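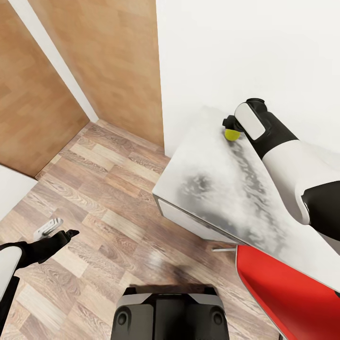
Figure 1. Simulated scene: a two-fingered gripper above a small yellow-green ball on a marble-patterned surface.

May
Ingeborg Wyss, Ifeanyi Nwosu and Kilian Pichler

4. Leaving the family home: household findings

4.1 Sample and procedure

The households in this part of the study had each sold or given up a home in which at least one member had lived for 15 years or more. They were recruited through the Danholm housing register and by letter in Ancombe. Of the 848 letters sent, most went unanswered, and a further group was set aside when the sale fell through before the first interview. The final group comprised 15 households, each of which was interviewed before the move and again once the new address had been in use for a full winter.

Interviews were held at the kitchen table where possible. Both members of a couple were asked to be present, but they completed the inventory sheet separately. The sheet asked them to list the objects they would keep, those they would pass to relatives and those they would let go. Adult children were interviewed by telephone. Two households withdrew their consent for the recordings to be used, and their material is included only in the written notes.

4.2 Sorting and the order of rooms

Sorting tended to begin in rooms that were seldom used. Lofts, spare bedrooms and garages were cleared early, often over several months, while kitchens and sitting rooms were left until the last fortnight. This pattern held in Danholm and Ancombe alike, although the Ancombe homes were smaller and had less storage.

Partners disagreed more often about papers than about furniture. School reports, letters and unlabelled photographs were moved from box to box without a decision being made, and several couples took them to the new address unopened. Furniture was usually settled by measurement — a wardrobe either fitted the new bedroom or it did not — and was discussed at less length in the interviews.

4.3 The part played by adult children

Adult children who lived nearby did most of the lifting and driving. Those living abroad took part by video call, and were asked to choose items from a distance. Their choices were fewer and were made more quickly, but at the second interview they were more likely to name something they wished had been kept. One daughter mentioned a bread tin and a set of curtain hooks, neither of which had appeared on her parents' sheets.

Where a child was moving house in the same year, the two moves competed for time and money. Visits were shortened, and the parents' sale was in some cases handled by an agent without any relative present. Strebel's coding scheme, used in the earlier Sokomside work, has no category for overlapping moves of this kind. We therefore recorded them under "shared disruption" and marked them by hand.

4.4 Coding

Transcripts were coded by Nwosu and Pichler, working independently. Differences were referred to Wyss. Most concerned the boundary between practical help and company, as a visit to pack crockery could reasonably be entered under either heading. Such visits were given both codes, and are counted once in the household totals.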